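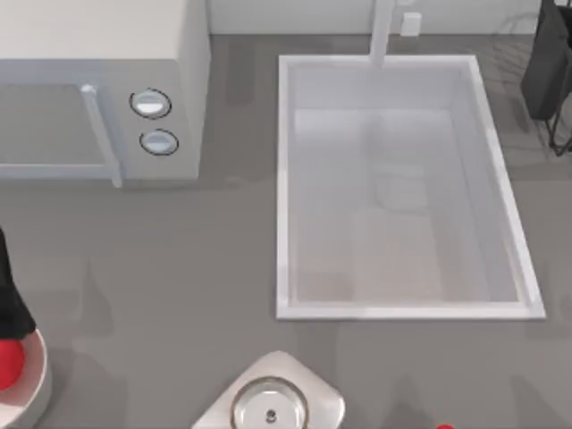

The microwave on the counter, door shut.

The Last Sample

The freezer alarm went off at 9 on Saturday night. I was the only one on the floor, so I got up and turned it off.

I was working that year as a pharmacist on loan to a dosing study. The hospital in Portela paid half my salary and a company called Zolleck paid the rest. The drug was an old antibiotic. We wanted to know how much of it to give people whose kidneys were failing. We had 52 patients. Each gave blood before a dose and several times after it, and each tube was spun, frozen and logged. My job was to log them and to fit the curves when the levels came back from the lab.

The freezer had warmed a few degrees. I moved the racks to the backup one tray at a time, in gloves that were too big, and wrote the time on the sheet for each tray. When I was done I went to the break room to heat my soup. While it turned I thought about patient 9.

Patient 9 was a retired bus driver. He had been on the ward for most of February and he liked to have the numbers explained to him. I had told him that the drug went out of his blood by half, and then by half again, and that in his case each half took a long time. He asked when it got to nothing. I said it never did on paper, but after enough halves we stopped being able to find it.

"So it's gone," he said.

"It's below what we can measure."

"That's a different thing," he said, and went back to his crossword.

His curve was the one that didn't fit. The model said his level should have been low by morning, and every morning it was still high. I had checked the draw times with the night nurse. I had checked his weight and his creatinine. My supervisor wanted to leave him out. She said one odd patient would pull the whole line, and the report was due to Zolleck by the end of the week.

I ate the soup standing up. Then I went back to my desk and opened his chart again, from the first page this time instead of the tab where the study forms were.

It was in the admission notes, in a list of what he had brought from home. Between his reading glasses and a radio someone had typed "gout tablets, own supply." They weren't on his hospital orders. They were an old kind that very few doctors still wrote for, and they kept the kidney from pushing our drug out. He must have had them in his nightstand the whole time, taking one with breakfast as he always had.

I called the ward. The nurse who answered was busy and put me on hold. When she came back I asked her to look in the drawer by his bed.

"There's a bottle," she said. "Do you want me to take it?"

"Ask him first. Tell him the pharmacist asked. And please page the doctor on call and say I'm coming down."

The bottle had come from a drugstore in Drellau, the town where he lived. The label said 200 tablets. It was more than half empty.

I told him what it did. He listened to all of it with his glasses in his hand.

"Does that ruin your study?" he asked.

"No. It explains you."

"Did it hurt me?"

I said his levels had been higher than we wanted and that the doctor would lower the next dose and check his blood again in the morning. He nodded. He asked if he could have the tablets back when he went home, and I said that was for his doctor to decide.

I went upstairs and wrote to my supervisor. I put the name of the tablets in the first line. I said patient 9 should stay in the report, on a page of his own, and that we ought to look in the other drawers on Monday. Then I rinsed out my bowl, checked the freezer, and signed the sheet.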